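Practice runs before the arm reaches the packing bench

20 January 2025

I've been going on about the egg packing bench at Lurnell for months, so it's nice to have some proper news (finally!). The firm is bringing in a robot arm in April, and before then it's being put through its paces in Raster, the simulator the office team uses. 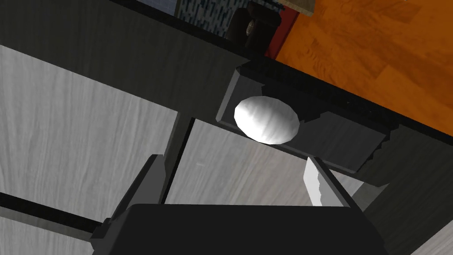
Eggs are the tricky bit, as anyone who has done a shift on that bench will tell you. The arm has had 200 practice runs so far, all on screen, and it'll have plenty more before it's allowed near a real one.

So what changes for us? There are 3 people on the bench each shift at the moment, and from April it'll be 2, with the third moving over to checking and labelling. No jobs are going — we've had that in writing — and hours stay as they are.
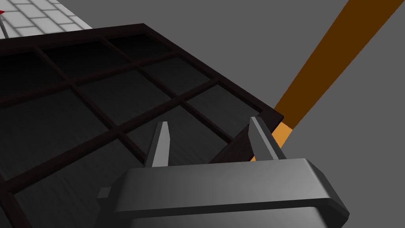 Training is at the Stotov site and it's paid, travel included. I've put my name down already, mostly because my wrists have had enough of lifting trays! If you'd like a place, the sign-up sheet is by the canteen door and the first group starts as soon as it's full.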